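Section 4: Setting up your first protein prep

Right, so you've got the Zirley kit out of its box and you're itching to start. Me too, the first time! Read this section through once before you open a single tube — I didn't, and I wasted a whole afternoon and a perfectly good brain homogenate.

You'll need the Zirley buffer set, a bench centrifuge, ice (more than you think) and your tissue samples, already weighed and labelled.
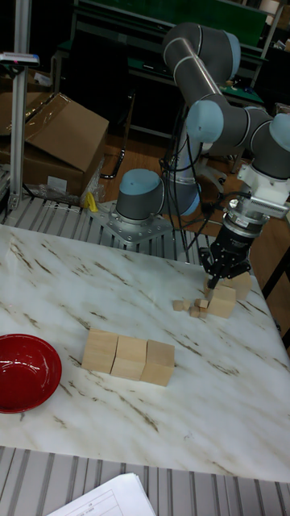 Page last changed: April

1. Take the lysis buffer out of the fridge and let it come up to room temperature. It goes cloudy in the cold, so give it a gentle swirl until it clears.

2. Add 300 microlitres of buffer to each sample and put the tubes straight back on ice.

3. Grind with the small pestle until you can't see any lumps. I count to sixty and then have another look, and there's usually a stubborn bit hiding at the bottom.

4. Spin at 3000 rpm for 2 minutes. You only want to bring down the rough debris at this stage, so please don't be tempted to go faster.

Note: those speeds are for the Trarneck rotor I use. If yours is a different size, look up the conversion table in Section 9.
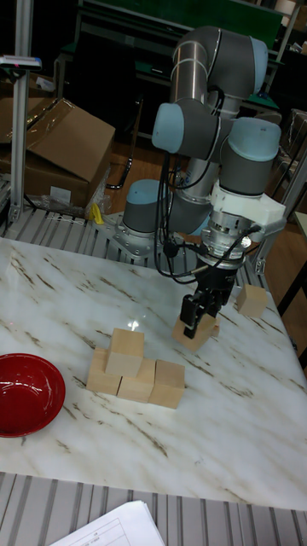 5. Move the liquid on top to a fresh tube and leave the pellet behind. Tilt the tube a little and keep your tip near the surface — if you suck up some pellet, just spin it again.

6. Add the enzyme from the Orakzai vial, close the lid and flick to mix. Don't vortex! You'll get froth, and froth makes the next step a misery.

Caution: treat any tissue that might carry misfolded protein as infectious from start to finish. Ordinary disinfectant won't do the job. Follow your own lab's rules for waste and keep a separate set of pipettes for this work.
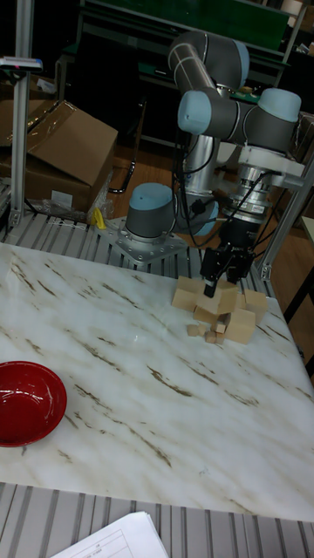
7. Warm the tubes in the heat block for the time printed on the vial, then put them back on ice and add the stop solution.

8. Write the batch number on the lid and on the side, as lids get swapped.

If you're stopping for the day, freeze everything now. Loading the gel is in Section 5.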